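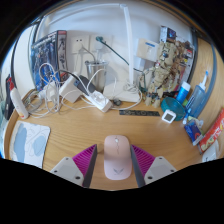 Moving my recipes off paper

My mother kept her recipes in two shoeboxes and a ring binder, and when she moved to Gerkport they came to me. I put them on a closet shelf and left them there until August, when I wanted her plum cake and spent most of an evening looking for it. It was written on the back of a bank envelope, filed behind the soups.

So I have been typing them up. I do it at the desk after dinner, usually until 9:30 or so, and I've now finished 51 of them. I don't know the total. The binder is done and I'm partway into the first shoebox.

The typing is easy. Reading them is harder. Mom wrote in pencil and used her own short forms, and she changed them over the years. A capital T is a tablespoon in the older cards and a teaspoon in at least two of the later ones. I found that out with baking soda. The muffins went in the trash.

What I do now is type the card exactly as written first, with her abbreviations and any notes in the margin, and then put a clean version under it. If I'm not sure about an amount I leave a question mark and call her on Thursday. She remembers more than she thinks she does, as long as I read her the whole card. If I only ask how much flour goes in the dumplings, she says "enough."

Some of the cards aren't hers. Denise Goodall lived next door to us on Clandow Street and gave her the bean salad, the pickled beets and a ham loaf that I have no plans to make. Lihua Xu worked with Mom at the school office and wrote out her scallion pancakes on a full sheet of paper, with a drawing of how to roll them. I typed the steps but the drawing wouldn't go into words, so I scanned that sheet and kept it with the file. I'm keeping all the originals anyway. They take up one shelf.

I looked at a couple of recipe programs and decided against them. They wanted every ingredient in its own box, and a card that says "butter the size of an egg" doesn't fit in a box. I'm using plain documents, one per recipe, named by the dish and then by whoever gave it to her. My sister would like them all in one long file so she can print it. I may do that for her at the end.

There are 13 cards in a pile with no title on them. Most I can work out from the ingredients. One is just oats, molasses, coffee and an oven temperature, with nothing about the pan or the time. I've read it to Mom twice and she doesn't recognize it. I'm going to try it as a bread this weekend, a half batch, and check it every ten minutes.

The plum cake came out fine, by the way. It needs a bigger pan than the one she lists.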